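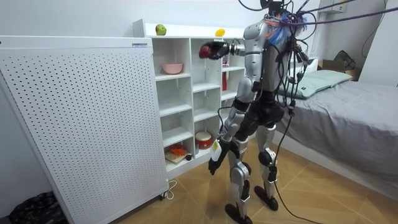 ## 4. Preparing the shelf demonstration for visitors

This section is for the person who runs the Skeka humanoid at an open day or during a visit. It was written after the October open day at Skendico, and it replaces the old pages of the Prorkau guide. Please read it fully one time before you switch on anything.

### 4.1 Before the doors open

1. Put the white shelving unit against the wall and push it by hand. If it moves, fix it again.
2. Check the cables above the robot. They must have enough slack for a full reach of the right arm.
3. Lay the long cable behind the robot on the floor, on the side where no visitor walks.
4. Place the objects in the shelves. Keep some compartments free, so that the robot has a place to put things down.
5. Start the controller and wait 90 seconds. During this time do not touch the hands.
6. Load programme 346 (Shelf, short version).

**Note:** Light plastic or toy fruit is good for practice. If you use real fruit, take a firm one - a soft pear will be marked by the fingers.

**Caution:** Visitors stay at least 3 metres from the robot while the motors are on. Children also, even when they ask very nicely.

### 4.2 Showing a grasp

1. Tell the visitors which object you will use. In our hall they like most to see the apple.
2. Press *Step* on the tablet. The arm goes to the waiting position in front of the shelves and stops.
3. Press *Step* again for the approach, and a third time to close the fingers.
4. Keep your hand near the stop button until the arm is outside of the compartment again.

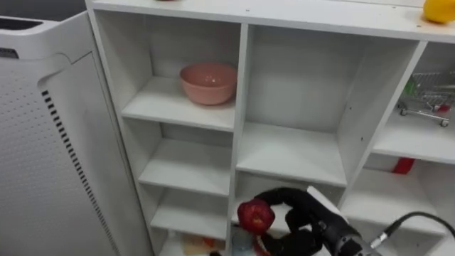 The lower compartments are more difficult than the upper ones. The hand comes in from the side and the wrist must pass near the board, so reduce the speed to the lowest setting for them. If the knuckles touch a board, press *Hold*, not *Stop*. With *Stop* the fingers open and the object will fall.

The grip force is set to 1000 on the tablet scale. This value was chosen by the team in Conceição for hard, round objects. Please do not change it during a visit. For the bowl there is a separate setting in section 6.

### 4.3 Checking the shelves between two groups

1. Send the arm to the rest position.
2. Open the head view on the tablet and press *New scan*.
3. Compare the view with the shelves in front of you. 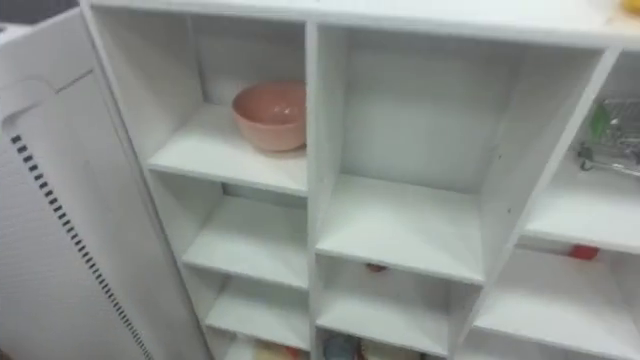

Small things at the back of a compartment are easy to miss, above all when they lie in the shadow of a board. Bring them forward with your hand, with the motors off, and make the scan again. Objects in the lowest row should stand near the front edge, but not over it.

**Note:** If somebody has moved the shelving unit, a new scan is not enough. Do the complete calibration from section 3.

### 4.4 After the last group

1. Open the fingers and take out the object.
2. Send the arm to the rest position and switch off the motors.
3. Write in the logbook every grasp that failed, with the compartment and the object.
4. Leave the controller on until the log file is saved - the lamp on the tablet becomes green.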